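# Moving into a smaller kitchen

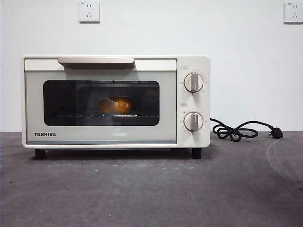
*K. Ullberg*

We moved to Jarkovbridge in February, into a second-floor flat with a kitchen you can cross in 2 steps. The old place had a pantry. This one has a shelf over the door and a drawer that sticks.

I spent the first week trying to make everything fit. It didn't. The stand mixer went to my sister, and the big roasting pan is in a box under the bed. I kept the cast iron skillet, the good knife and one stockpot.

The full-size oven that came with the flat takes a long time to heat up, and the landlord says it will be replaced in the spring. Until then most of our baking is small. Rolls warm up fine in a toaster oven, and so does half a tray of vegetables. A whole chicken is out of the question, so we buy thighs.

Shopping has changed more than cooking. There's a Mohmand grocery on the corner that stays open until 9 p.m., and I go there most evenings for whatever we need that night. I used to drive out once a week and fill the trunk. Rice is the one thing I still buy in a large bag. It lives in the coat closet.

The storage cart was the only thing I paid real money for. It came from Fullar, cost $129, and is 21 inches wide, which left just enough room to open the fridge. The instructions were bad and one wheel was missing. They mailed me a new one without any argument.

I still need a place for the baking sheets. Right now they stand between the fridge and the wall and fall over when someone shuts the door hard. I may try a tension rod next.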